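Alar 2 Dining Chair by Melley: Review After a Winter of Use

Posted 3/26/18 by Wanda Witkowska
Filed under: Seating, Dining

I bought four of the Alar 2 chairs in the fall to replace a set of oak chairs that had come loose at every joint. I paid full price for them at a local store. Melley didn't send me anything and doesn't know I'm writing this.

The set came to just under $600 with delivery. For that you get a solid beech frame, a molded plywood seat and back, and a clear satin finish. There is also a version with a padded seat. I tried it in the store and passed on it because the fabric is stapled on and can't be taken off to wash.

Assembly

The chairs ship two to a box with the back legs and backrest already joined. You attach the front legs, the side rails and the seat. The hex key in the box is too short to get much force on the rear bolts, so use your own if you have one. The first chair took me most of an hour and the last one took fifteen minutes.

The instructions tell you to tighten everything as you go. Don't. Leave all the bolts finger tight, stand the chair on a flat floor, press down on the seat, and then tighten the bolts a little at a time, working across the corners. I followed the printed order on the first chair and it rocked. I took it apart and did it the other way and it sat flat.

One of my seats had a bolt hole drilled off center. I called the store and Imtiaz Debnath at the service desk had a new seat sent out. It showed up in nine days with no charge and no request to return the bad one.

Comfort

The seat is 46 cm high (a little over 18 inches), which is standard and works with most tables. The front edge is rounded over and doesn't dig into the backs of your legs. The backrest is lower than I'm used to. It catches me just under the shoulder blades, and my husband, who is tall, says it hits him in the wrong place after a long meal. If anyone in your house is over six feet, have them sit in one before you order.

For a normal dinner they are fine without a cushion. I also do paperwork at the table, and after two hours I want something under me. A thin tie-on pad fixes this. The back has a gap at the bottom that the ties go through.

Stability and noise

No wobble so far on three of the chairs. The fourth started to creak in February, right side, every time someone leaned back. I found the rear bolt on that side had backed out by half a turn. I tightened it and the creak went away. Kumudini Begum, my neighbor, has the older Alar and told me she goes over all her bolts twice a year. I plan to do the same.

The chair is light enough to lift with one hand. That makes sweeping easy, but it also means a coat hung on the back will tip it if nobody is sitting in it. A heavy winter coat did this to us more than once, and there is a small dent in the top rail to show for it.

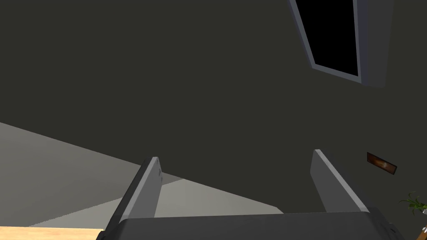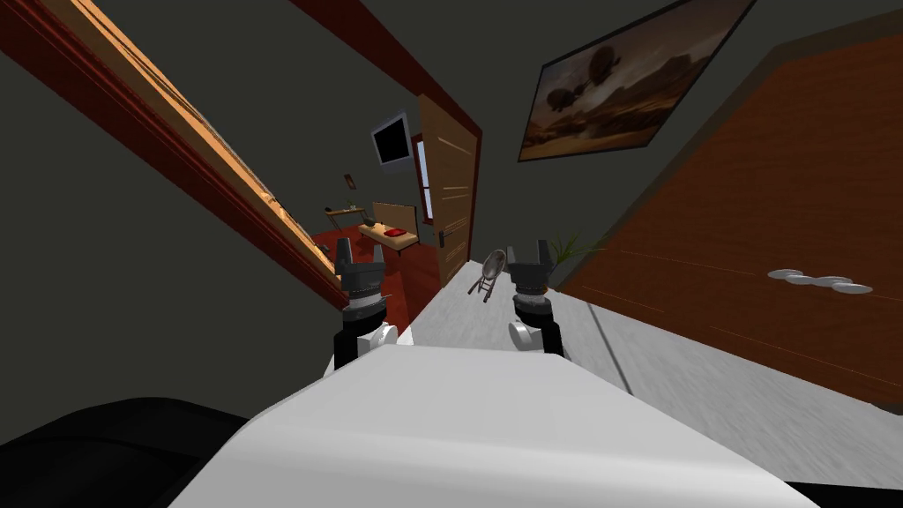
Second image: small chair or stand on a light gray floor.

Feet and floors

Melley includes hard plastic glides that are nailed into the legs. On tile they are loud. On our wood floor I didn't want to find out, so I pulled them with pliers and put on felt pads from Brosusport, the screw-on kind. The stick-on kind slid off my old chairs within weeks. Drill a small pilot hole first. Beech is hard and I split the edge of one leg slightly by skipping that step.

The felt picks up crumbs and hair and needs to be brushed off now and then. An old toothbrush works.

Finish and cleaning

The satin finish is thin. Water wipes off with no mark if you get to it the same evening. A wet glass left on a seat overnight raised the grain in a ring, and I had to rub it down with fine sandpaper and a bit of wax. Tomato sauce, coffee and crayon all came off with dish soap and a soft cloth. I would keep kitchen spray cleaners with bleach away from it. The care card says the same.

The color has gone a little more yellow on the chair that gets the afternoon sun. I don't mind it, but if you want them all to match, swap them around the table every month or so.

How it compares

I looked at two others before buying. The Baumgartner side chair is the better chair. It has glued joints with no bolts to watch, a taller back, and a seat with a real dip to it. It also costs more than twice as much, and with a matching table the bill would have been close to $3,000. If I were buying once for the next thirty years I might have done it.

The other was a no-name metal chair from the same store. It was cheap and it stacked, but the seat was cold and the welds under it were rough enough to snag tights.

My brother-in-law, Kwesi Tsikata, refinishes furniture and turned one of the Alars upside down on his first visit. He liked the corner blocks, which are screwed as well as glued, and he didn't like the plywood edge on the backrest, where the layers show through the finish in a couple of spots. I hadn't noticed that. Now I see it on two of the four.

What I liked
Seat height and front edge
Light to move
Quick replacement of the bad seat
Gap in the back for cushion ties

What I didn't
Short hex key and the wrong tightening order in the instructions
Low back for tall people
Thin finish
Plastic glides

Rating: 4 out of 5

I would buy them again at this price for a kitchen or a small dining room. I took off a point for the finish and the glides, both of which cost me some extra work in the first few months. The padded version may suit you better if you sit for long stretches and don't have kids eating spaghetti on it.

Update: a reader, Imtiaz Karunaratne, asked if the Alar 2 fits under a table with a deep apron. There are no arms, so the seat is all you have to clear. Ours go in all the way with room for a thin pad on top.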